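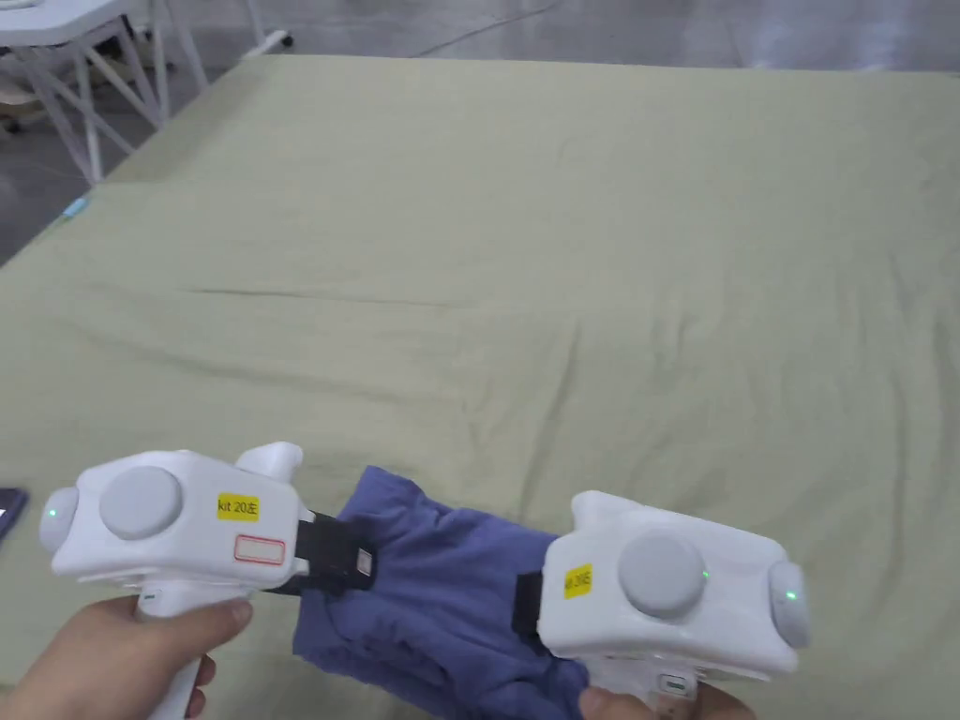

From: Irina Ene
To: reentry-list
Subject: Re: Book drive for Istdale, what gets through?

Jucélia, quick answers, typing between calls so sorry for the mess.

Paperbacks only. No spiral bindings, no hardcovers, no writing in the margins. Istdale sent back 45 of ours in May over a used-bookstore stamp inside the cover. Have not gotten a straight answer on whether stamps are banned or it was just that mailroom shift.

Dictionaries yes please!! Also GED prep, the newer edition. We have a waiting list for those.

Prunley is different. They want everything to go thru the chaplain's office first, with a typed title list. Max 100 per delivery. Ask for Ivars Eglītis, mornings are best, before 10.

Spanish and Portuguese - Valquíria Miranda has two boxes in her garage already sorted. Call her before you buy anything.

Postage money, no idea. Lai-ching had the numbers last time, it was $274 for the whole spring mailing I think she said. Lai-ching are you on here?

More tonight if I get a minute.

Irina

On Jucélia Evangelista wrote:
> Hi all, our church wants to do a book drive for the men at
> Istdale and maybe Prunley too. Before I put up a flyer, can
> someone tell me what the rules are? Last year we
> collected hardcovers and had to take them all home agian.
> Also does anybody need Spanish or Portuguese titles, and
> is there any money for postage?
> Thanks, Jucélia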